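Play kitchen, Hawthorne room. June, afternoon

Picked up from the Sarnley notes. The kitchen is back against the tiled wall with the sink end to the left as you face it. Measured the top again: nearly 800 mm end to end. The old sheet gave a different figure, so I have crossed that out and written the new one in the margin.

Went round all the fixings with the short screwdriver. 18 screws on the list and two wanted tightening, both on the underside of the worktop. Did these by hand. The holes are soft enough already and the electric driver would finish them off. If they work loose again they should come out and be packed with a sliver of matchstick and glue.

Stove panel lifted, crumbs and fluff brushed out from under the edge, panel pressed back down. It goes in at the back first. If you start at the front it looks seated and then rocks when a knob is turned. Grate wiped with a damp cloth.

Put out the small things from the Forkmont box after that. Frying pan on the grate, board across the worktop behind the stove, salmon piece on the board, chilli in the blue bowl at the back corner. Two-handled pot down in the white compartment at the front.

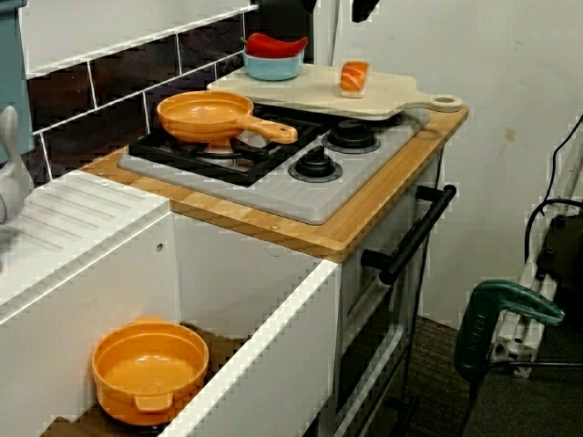 Board is the awkward item. It is long for the depth of worktop there and the handle end wants to go over the edge whichever way I turn it. It also ends up across one of the knobs more often than I would like. Tried it over by the sink and it was worse, it slid on the drainer ridges. A shorter board would sort this. Betevico do a small one according to their list but I haven't seen it and don't know the thickness. Anything over 5 mm should feel solid enough in the hand. To ask when the next order goes in.

Orange pot and orange frying pan are a decent match for colour so I am calling them a set on the contents sheet, though they came to us separately. The sheet still has a lid written against the pot. No lid in the box and none in the spares drawer. Struck off.

Other items to put right on the sheet:
- chilli is listed as "pepper, red", change to chilli so it doesn't get muddled with the bell pepper in the vegetable bag
- salmon is listed under fish, should go with the sushi
- green can isn't listed at all, add under tins

The can rolls. It needs to be stood on its end when packing up, or it goes to the back of the low compartment and you have to kneel to get it. Thought about a strip of felt along the bottom to stop it. Would collect dust, so leaving it for now.

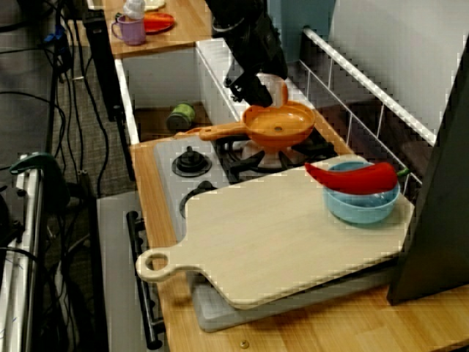 Stove end: orange frying pan at the back burner, chilli across the blue bowl, green can on its side down in the recess.

Left to do: new label for the Forkmont box (old one is peeling at the corner), white rail to be wiped down bar by bar, second look at those two screws in a week or so. Short screwdriver is back on the rack by the door. Glue is nearly finished, please add to the order if you use the last of it.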